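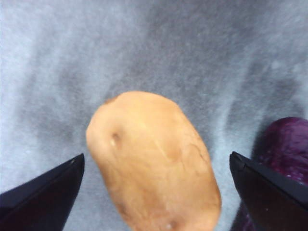 Negi is a small tabletop robot arm built in a shared workshop by Kojo Atinga and Pei-shan Cheung. It was designed to sort groceries, a chore that takes a person less time than switching the robot on. The arm has a two-finger gripper with a camera at the wrist, and it runs a homemade control program called Sandine.

Construction

Work began in March, after an earlier arm, Flullo, was retired for its habit of lowering itself onto the bench whenever it was asked to hold still. Negi kept Flullo's base and two of its motors. The remaining joints were printed in the workshop over 18 evenings, a figure that leaves out the evenings spent unclogging the printer.

The fingers are on their fourth design. The first set gripped well and could not let go. Padding was tried and abandoned when it began to peel, and the current pair is angular and bare. The gripper opens to 60 millimeters, so the builders shop for potatoes with a ruler.

Sandine

Sandine takes the wrist picture, picks a spot to grip, and closes the fingers until the motor current rises past a set limit. Atinga wrote the first version in a weekend and has been correcting it ever since. Separate limits are kept for vegetables and for baked goods, a change made after a dinner roll was returned to its owner much flatter.

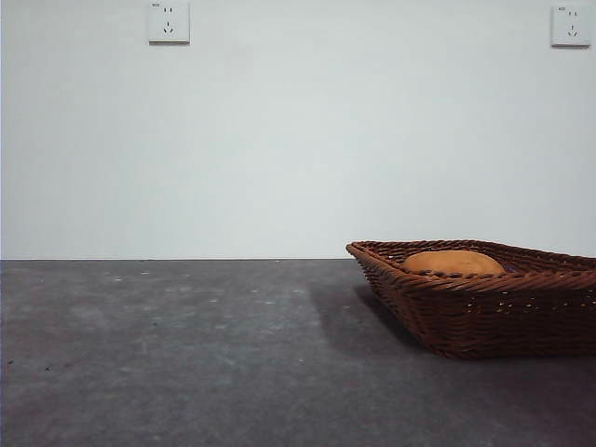
Ayuba Annan, contributing editor

Bread remains the harder problem. A roll low in a basket offers the fingers little to hold, and the rim gets in the way of a sideways approach. Cheung's answer was to come straight down and close slowly. In the builders' log, this worked on 35 rolls before the arm picked up the basket instead. The log entry for that attempt reads "technically also bread."

A version with a third finger has been drawn but not built.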